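Public Appeals for Sick Children Need Steady Rules

The Talthorpe appeal drew 2,195 letters of support, and the family was grateful for each one.
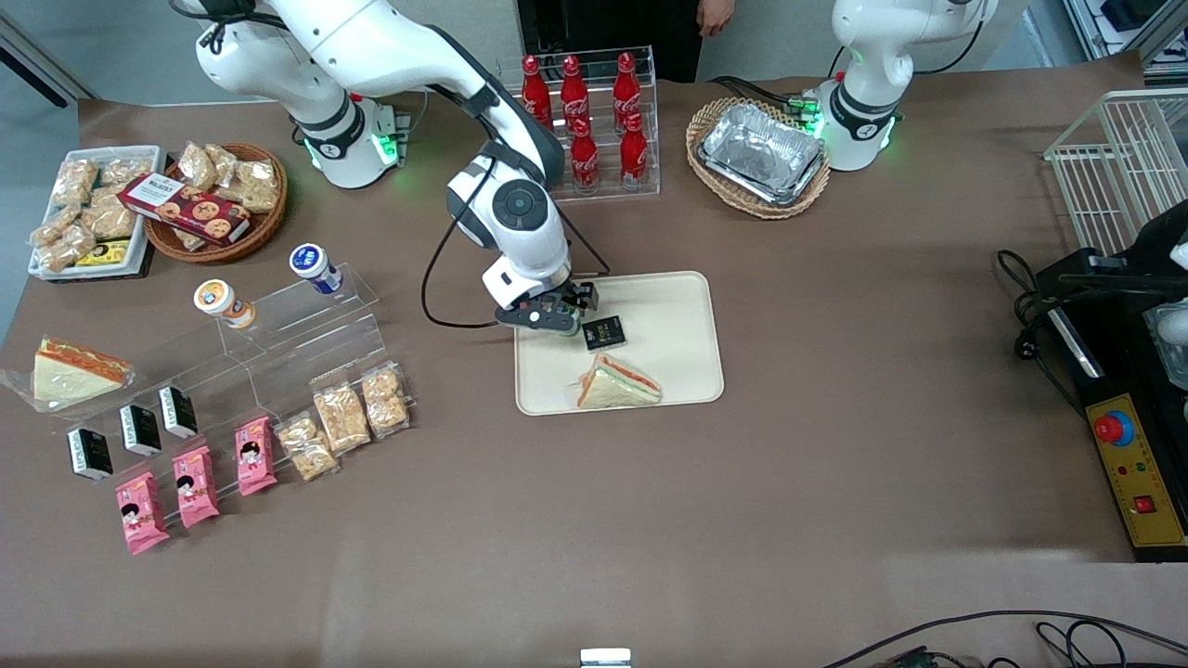 Attention Is Brief

By October, mail had slowed and treatment had not. Souad Sqalli of the Ledesma Fund argues that every appeal should name a contact for the long term - a modest request, and a fair one.

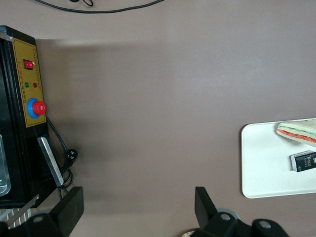
What We Propose

Sponsors should commit to a family for two years and publish what they spend.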